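The drying rack problem

Last updated: 13 August 2018

I have been at war with dish drying since March, when Josée Beaulieu came to stay for 4 nights and remarked, over the remains of a lasagna, that I seemed to own a lot of wet plates. She meant it kindly. I have thought about it every day since.

My old system was a bath towel spread next to the sink. Everything went on it and stayed there until the next meal. The towel took all night to dry and smelled like a pond by the end of the week, so eventually I did what grown people do and bought a rack. It's a Gundusari, chrome-colored wire sitting on a dark gray drip tray, with a tall holder at the back for the silverware. I liked it in the store. I liked it less when I got it home and found that it wanted most of the counter.

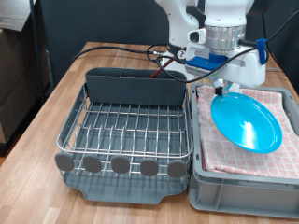 So the rack went on the table, and that raised the question of where plates go once they're dry. The cupboard is the obvious answer, and the cupboard is above my head and already holds a fondue set I've used once. I settled on a crate. Gray plastic, nothing special, with a checked towel folded in the bottom so things land softly. Pink and white, because that was the towel Annick Lapointe gave me when I moved in, and it was too pretty to wipe anything with.

The crate works better than it has any right to. Dry plates go in, the crate goes on the shelf by the door, and when people come over I carry the whole thing to the table like a man delivering milk. Annick says this is how you set a table at summer camp. Annick owns nine matching soup bowls and irons her napkins, so I take her views as coming from another country. 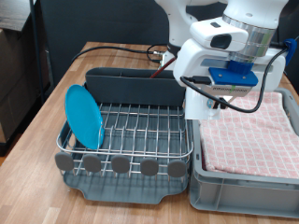
There are rules now, I'm afraid. Plates go in the slots, all facing the same way. Mugs go upside down at the end. Nothing gets stacked on top of anything, even if it's late, even if it's only a lid. Sharp knives get dried by hand and put away, a rule I made after reaching into the holder without looking. And the rack has to be emptied before anyone washes anything new — that's the one I break.

I looked into fancier options before I committed. The Broriso folds flat against the wall and costs more than my plates, all of them, including the good ones. The Fu rolls up like a sushi mat, and I could see myself losing it behind the stove within a week.
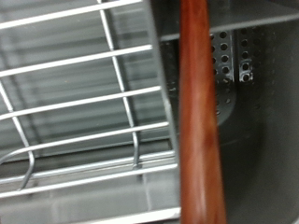
Cleaning the thing is the part I hadn't budgeted for. You'd think a rack that spends its life under clean dishes would stay clean. Mine grows a chalky film on the wires, and the tray gets a slick coat underneath that I'd rather not discuss. White vinegar takes off the film. An old toothbrush gets into the corners where the wires meet. The tray goes in the bathtub with hot water and I leave the room.

Josée is coming back next month. I'm making the lasagna again, and I've bought a second towel.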